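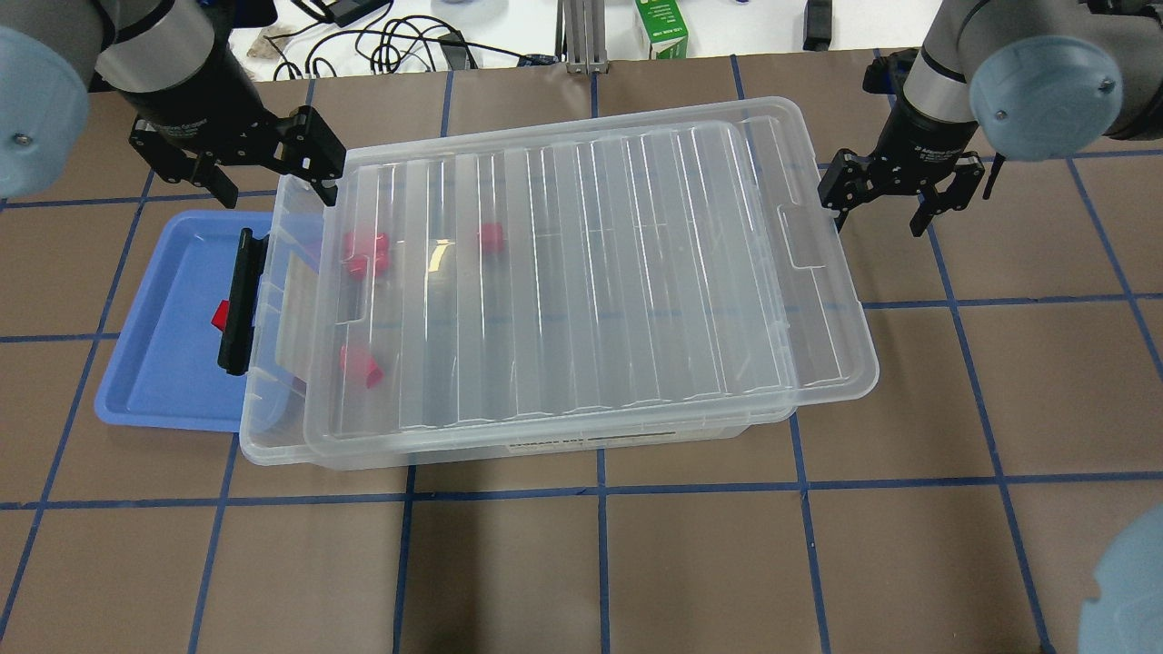 Small Parts Table, Room 413 — Box, Lid and Tray Check

Florico Workshop, sheet 4
Checked by: Ásdís Þorgeirsson
Time needed: 20 minutes, less if the box has been kept up

Go through the lines in order and mark each one OK, Fix or Ask. Please write comments! A bare OK is fine on a good day, but a few words about what you saw are worth so much more to the next person with the sheet.

1. Lid seated on all sides
Fix. The lid was resting on top but shifted over to one end, so the other end of the box was open. I love these ribbed clear lids, they let you see what's inside without lifting anything, but they also look closed when they aren't. Run a hand along both short ends before you call it shut.

2. Latches
OK. Black clips, one on the left short end. Open and close both. Look for white stress marks at the hinge and for clips that swing free. We lost one on the old Beto box in October and carried on for days with a lid that popped up at one corner.

3. Box walls and floor
OK. Clear plastic shows cracks beautifully if you tilt your head and let the ceiling lights run over it. Corners first, then the rim, then the floor. Scratches are fine. Anything you can catch with a fingernail goes down as Fix.

4. Label strip
Ask. It's on the long side, low down, and the print is tiny. Can we have a second label in big letters? I'd be happy to make them, I have a whole roll of Zernetti tape and nothing to stick it on.

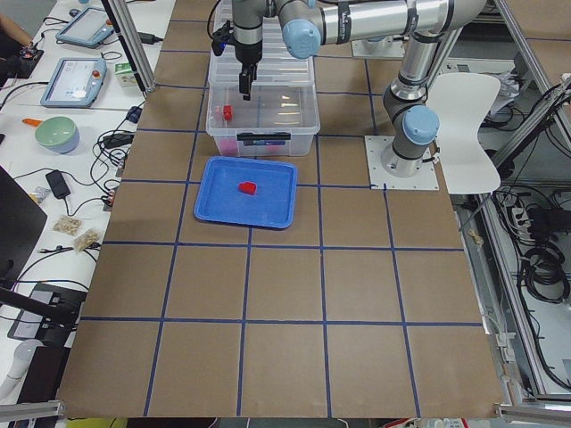
Sheet last changed: 9th November (lines 5 to 8 reworded, line 12 new)

5. Tray position
OK with comment. The shallow blue tray belongs in front of the box, clear of it. If the box is standing on the rim of the tray, it rocks, and a rocking box with a loose lid is how parts end up under the radiator. Lift the box, slide the tray out, set the box down flat. Takes a second and feels wonderful.

6. Tray rim
OK. Raised edge all the way, no chips. Feel it as well as look.

7. Parts left in the tray
Fix. Red pieces in the tray go in the box before you leave. Even a single one! They're bright, so there's no excuse for missing them.

8. Table covering
OK. The brown covering should lie flat with no lifted edges or soft patches. Press down where people lean. If it gives, write down which square, counting from the door side.

9. Blue tape lines
OK. I am a huge fan of the grid. Since we laid it, people put things back in a square and not just "over there", and the whole table is quicker to check. What to look for: curled ends, gaps where two strips cross, dust stuck along the sides. Replace a full strip, don't patch.

10. Anything hanging over the table edge
OK. Box, lid and tray all well inside. A lid that sticks out past its box is already on line 1.

11. Cables
OK. None lying across the squares we use. If you find one, ask before you move it.

12. Parts inside the box
New line, and my favorite. Look straight down with the lid off. You want the red pieces spread out enough that each one can be seen and picked up by itself.
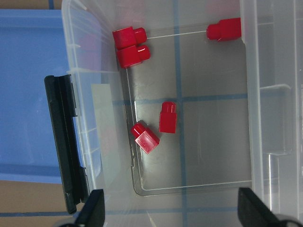 Pay special attention to the corners and the strip of floor right up against the walls. Pieces like to slide there and lie on their sides, and two that sit close together can pass for one big one. Nudge them apart. Then pick up each piece and check the narrow end, where wear shows first: splits, rough bits, anything snapped off. Good ones go back, doubtful ones go in the Eyvindsson tin on the shelf with a note.

The tape lines underneath show through the floor of the box, which is a lovely help here. If part of a line looks smeared or broken from above, either the tape needs attention (line 9) or the plastic needs a wipe. Soft cloth and plain water only.

13. Light
OK. Reflections on the lid are strong from some spots. Walk to the other side and look again before marking lines 1 to 3.

Still open
Line 1, lid to be reseated and both clips closed.
Line 4, big label. Someone please say yes.
Line 7, tray to be cleared.
Spare lid for this box size: ask at the stores counter, item 185.

Sign, put the time next to your name, and hang the sheet back on the hook.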